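Projects > Ravora > Gripper comparison > Progress reports

Ravora gripper comparison: progress report to the program office

Mon 30 April

Dear Jurgita,

Thank you for your patience with this one. I know you were hoping to see it a little sooner, and I kept putting it off because every time I sat down to write, one more set of trials was nearly done and I wanted to get it in. So you are getting a slightly longer report than usual, and I hope a more useful one.

You'll remember that the question we agreed on in the proposal was a modest one. We have four sets of fingers that fit the same wrist, and we wanted to know which of them we should build the rest of the project on. Ordinary household containers were to be the test objects, and the arm, the controller and the table were to stay the same throughout. We have stuck to that, with one exception that I will come to.

Where we are

As of last week we have logged 1,096 grasp attempts across the four finger sets. Of those, 651 were done with the operator driving the arm and the rest were run from the recorded policy. I would have liked the split to be more even, but the policy runs were held up by the controller update (see below) and the operators, bless them, just kept going in the meantime.

The blue fingers are doing the best so far, and I say that with some surprise, having argued for the harder Feyisa pair back when we were ordering parts. The blue ones give a little on contact. On anything round and squat this seems to buy the operator a bit of forgiveness, so that an approach that comes in slightly off center still ends in a decent hold. The Feyisa fingers are more exact when everything is lined up, and they are still our choice for thin rims and edges, but they ask a lot more of whoever is driving.

The other two sets are further behind. One of them wears badly, and we had to replace a pad partway through, which means the early numbers and the late numbers for that set shouldn't really be added together. I have kept them apart in the spreadsheet. The other set is fine on light things and poor on heavy ones, pretty much as the supplier told us it would be.

The table work

Most of our time this spring has gone into what we have been calling the mixed table: bottles, cans and paper cups set out together, some standing and some lying down, with colored tape on the surface as markers. I had underestimated how much the neighbors of an object matter. A bottle alone on a table is an easy pick with any of the four sets. Put a paper cup close beside it and the width of the open gripper suddenly becomes the thing you worry about, and the bulkier fingers start knocking into cups on the way in.
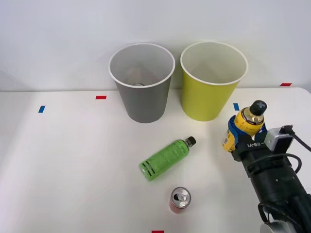 Elīna Jaunzems asked whether we are being fair to the narrower fingers, given that the layouts were drawn up while the blue set was mounted, and she thinks at least a third of them should be redrawn by a person who has never driven the arm. I have gone back and forth on this and I think she is right. Gunārs has started on a new batch of layouts, and we will rerun the mixed table with those before we draw any firm line between first and second place.

Bottles lying on their sides remain our hardest case. When the neck points away from the arm, the operators tend to go for the middle of the body, and then the roll of the bottle decides the matter for them. Teodoro has been trying an approach square to the long axis, with a short pause before closing, and he is happier with it. I don't have enough runs to give you a figure yet.

Upright cans are much less trouble than I feared, though they do like to turn in the grip if the wrist is moved quickly.

Controller and cameras

The exception I mentioned is the controller. In the middle of the work we moved to the new release of Uma, our control software, mainly to get the finer force setting when closing. It was a real improvement and I would do it again, but it does mean that 57 attempts made during the changeover had mixed settings. They are in the log, clearly marked, and they are left out of every comparison.

On the camera side, the fixed view of the table has been the one we go back to when two people disagree about what happened. The view from the wrist is better for the last stretch of an approach and close to useless once the fingers fill it up. We are keeping both.

Cables continue to be a nuisance. We have rerouted them twice to give the wrist more slack, and I would like to spend a small part of the parts budget on proper guides, if you have no objection.

Money and time

We are slightly under on parts and slightly over on hours. The hours should even out once the policy runs need less watching. We still expect to hand over the final comparison in August, together with the full log and the layouts, so that other groups under the Ever program can repeat the trials on their own tables.

Before then I would love for you to come by and drive the arm yourself for half an hour. It explains the whole business of approach angles better than I have managed to here, and Gunārs makes good coffee.

With warm thanks, as always,

Zane Bite

Shared 4 times

Comments

Jurgita Kļaviņa
Thank you Zane, very helpful. Yes to the cable guides, just send me the quote. Could the final version have a short table with wear per finger set? The board will ask about replacement costs.

Teodoro Ignacio
One small fix: the pause before closing was in the Uma notes already, I only made it longer. Happy to write up the settings for the appendix.

Gunārs Laur
New layouts are in the shared folder, first half anyway. Please don't look at them if you're driving this week!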